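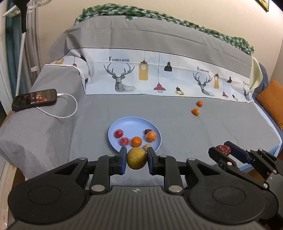

Words: Brahim Shehata
Filed under: Food, People

Lavanya Shetty has written 379 letters to greengrocers, and she has kept the replies in a shoebox that is mostly shoebox.

"Fourteen years of correspondence and I've had more back from the water board," she says, moving a bowl off the only spare chair so that I can sit down. The letters are all on one subject. She would like fruit to be sold ripe, or failing that, to be sold by someone who admits it isn't.

Shetty ran a fruit stall under the railway arches until her knees asked her to stop. She now teaches an evening class called How to Buy Fruit, which she assumed would last one term. It has a waiting list of 121, several of whom, she suspects, are only after somewhere warm to sit.

"They come in thinking there's a trick. They want me to say tap it three times and listen. I had a man who'd been tapping melons for thirty years. I asked what he was listening for and he went quite pale."

So what should he have been doing? "Smelling it. At the stalk end if it's a melon. People are embarrassed to smell things in shops. They'll squeeze a peach till it needs a doctor, but they won't put their nose near it."

She is against squeezing. Her old stall had a sign about it, painted by her brother-in-law, Dinesh Sastry, who spelt it SQEEZING and refused to do another. It stayed up for the life of the business. Customers pointed out the mistake while squeezing the plums.

The fridge is her other grievance. Bananas, never. Mangoes, only once they're ripe and only if you can't eat them that day. Dates she keeps in a tin in the cupboard, and offers me one at ten in the morning as if it were a cup of tea. It is very good. I have three.

"Speckles frighten people," she says, when I ask what gets left behind on a stall. "Speckles, wrinkles, anything that looks as though it has had a life. I used to take the ugly ones home and my children grew up thinking pears were brown."

Supermarkets she speaks of more in sorrow. For one summer she advised a small chain, Werneck, on its fruit aisle. They paid her properly and gave her a lanyard. She wrote them a report of 3000 words, and in June somebody rang to ask whether it could be a poster. It could not. The chain went with stickers reading "Ripe and Ready", put on, she says, at the warehouse, by people who had not been introduced to the fruit.

"Ready for what? You could have shod a horse with those nectarines."

I wonder aloud whether most of us are simply too busy for all this nose work. She considers it for longer than it deserves.

"You're busy, so you buy six hard pears. You wait for them. They're hard, they're hard, you go out to post a letter and they're soup. Now you've thrown away six pears. How busy were you?" - this last to me personally, and she seems to know about the pears.

The class meets again next month, with a session on figs that she describes as advanced. As I leave she hands me a mango in a paper bag and tells me Thursday would be too soon, then takes it back, smells it, and gives me a different one.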